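Workshop notebook – seed saving bench, Holtdale
06/08/2019

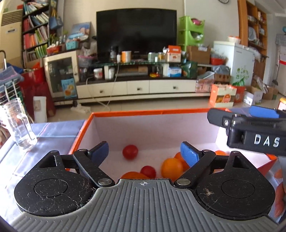

Back at the bench after two weeks of nothing but watering and tying up, and it feels good to have a pen in my hand again. The fermentation jars from the first batch went sour faster than I wanted. I had them on the shelf over the freezer, which I keep forgetting is the warmest spot in the whole room, and by the second morning there was already a good thick skin on top and that smell you can't get out of your sweater. I rinsed them all right then and there, before coffee, and spread them on the plates. They look fine to me. A couple of seeds in the Trorine jar had started to show a tiny white point, so I pulled those and threw them out, and I'll do a germination test on the rest before anyone gets too attached to them.

Note to whoever reads this after me: please do not use the shelf over the freezer. Use the low shelf by the door. It's dull and cool and it takes a day longer and that's how we want it.

I had a long talk with Bouchra Fawzy on the phone last night about how long to let the jars go. She is a firm believer in stopping early, and I have always been a bit of a let-it-go person, mostly out of habit (my aunt left hers on the porch until she remembered them, and she had tomatoes up to the gutters every year). Bouchra's point is that the gel only has to loosen, it doesn't have to vanish, and anything past that is asking for sprouted seed. I can't argue with that after this week. She also said to quit adding so much water at the start. I've been filling the jar nearly to the neck so I can see what's going on, and all I'm doing is thinning it out and slowing it down and then getting impatient and moving it somewhere warm. So there's my whole problem in one sentence, and it took a phone call to hear it.

New plan for the next batch, then. Squeeze into the jar, add just enough water to swirl, cloth on top, low shelf by the door. Stir in the morning and again before going home. When the good seed drops to the bottom and lets go of the gel, stop. Pour off, fill, pour off, fill, until the water runs clear, then into the fine sieve and out onto the plates.

About those plates. We are done with paper towels! I know they're handy and I know there's a whole case of them under the sink, but I spent most of an hour this afternoon picking bits of paper off last year's seed and I will not do it again. Coffee filters are better, the old saucers are better still, and the window screen that came off the back shed is the best thing we own for this. I scrubbed it and set it up on two bricks so air gets underneath. Run your hand across the seed a few times a day so it doesn't clump. No sun, no oven, no hair dryer. (Yes, I tried the hair dryer. There is still seed behind the radiator.)

Labels. This is the part where I scold myself. One of the jars had its label washed clean off when I was rinsing, and I'm fairly sure it was the Benmoussa but I'm not willing to write Benmoussa on an envelope because I'm fairly sure. It's marked "mixed, unknown" and it can go to the school garden folks, who are happy with anything that comes up. From now on, pencil on masking tape on the jar, and a second slip under the plate as soon as the seed goes down. Pencil, please. The markers run.

Spent the rest of the afternoon going through the cabinet. The ledger says we closed last season with 1,847 packets and wanted 3,000 before the spring swap, so there's a fair bit of envelope folding ahead of us this winter and I'd like to get a start on it while the evenings are still light. I went as far as the second drawer and then ran out of steam. The lettuce is old and I'd test all of it before we hand any out. The beans are lovely and dry and somebody did a beautiful job on them, the pods all cleaned out and not a weevil hole that I could find. The squash I don't trust. Those vines were growing much too close to the neighbor's and who knows what we've got in there. I would sooner compost the lot than have a gardener baby a plant all summer and get a gourd with the texture of a bath mat.

The little silica packs have all gone pink, so they need to be baked dry again before we seal anything. I left them in the enamel dish next to the toaster oven with a note. If you do it, low heat, and leave the door propped a crack, and put them straight into the jar with the tight lid while they're still a touch warm or they'll drink up the whole room again.

Did set up one germination test before I left, on the February envelopes from the Urnetis row. Damp cloth, rolled, in a bag, on top of the water heater, 29 seeds because that's what was in the envelope once I'd taken out the cracked ones. I'd have liked a rounder number for the arithmetic but there you are. Please don't unroll it to peek, I'll look at it myself next time I'm in. If the cloth feels dry through the bag, a few drops from the spoon is plenty.

One more thing on choosing fruit, and then I really must go and feed the cat. We've been taking seed from whatever is ripest on the day, and Bouchra thinks (and I've come around to it) that we should be picking the plant first and the fruit second. Walk the row, tie a bit of yarn on the plants that look strong all over and set early, and only take from those, from several plants each time so we're not leaning on one. The yarn is in the biscuit tin. I used up the red on the peppers, so take the green – no, green is silly, you'll never find it again. Take the white.

Still to get: envelopes, masking tape, a second fine sieve, a lid for the big jar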